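Reading a Planning File: The Frerichs Yard Application in Cosbridge

Project report by Kerstin Lindemann
Local Government and Land Use, second term
Supervisor: Reinhold Hellwig

1. Purpose

I wanted to find out how much an ordinary resident can learn from the public file of a planning application without paying for advice. I picked the application for Frerichs Yard, a former timber yard on Rumari Lane at the east end of Cosbridge. The applicant, Rorivden Homes, wants to replace the sheds with apartments and a row of small workshops.

2. What I looked at

The online file held the application form, the site plan, a traffic note, a drainage report and the letters from residents. I read all of it in May. The drainage report alone came to 175 pages, most of them tables of pipe sizes that I couldn't follow. I also went to the planning office twice to look at the paper copy of the site plan, as the scanned one was too blurred to read the measurements.
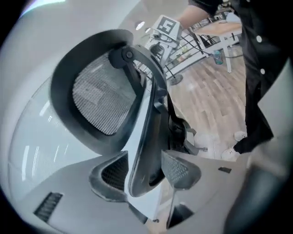

The letters were easier to deal with. I sorted them by the main point each writer made. Parking came up most often, followed by the height of the building facing the lane and the loss of the old brick wall. A few writers supported the plan and mentioned the shortage of places to rent. Several letters used the same wording, and I counted those as separate letters because the office does the same.

3. Problems with the file

The traffic note gives two different figures for daily trips on Rumari Lane, 771 in the text and 772 in the table. The difference doesn't matter much, but it took me a while to be sure that both referred to the same count. The distance from the site to the nearest bus stop is given as about 400 meters. I walked it from the yard gate and it seemed fair, though the route has no sidewalk for the first stretch.

The revised site plan was added to the file after most of the letters had come in. It moves the bike storage and takes one floor off the lane side. Some of the objections on height were therefore written about a drawing that had been replaced, and the file doesn't mark which ones.

4. Findings

A resident with a few free evenings can understand the form, the plans and the letters. The drainage report needs a short summary in plain words at the front. I would also ask the office to put a date next to every document in the list, including replaced versions.

The application had not been decided when I finished this report.

Handed in Wednesday, July 20, 2022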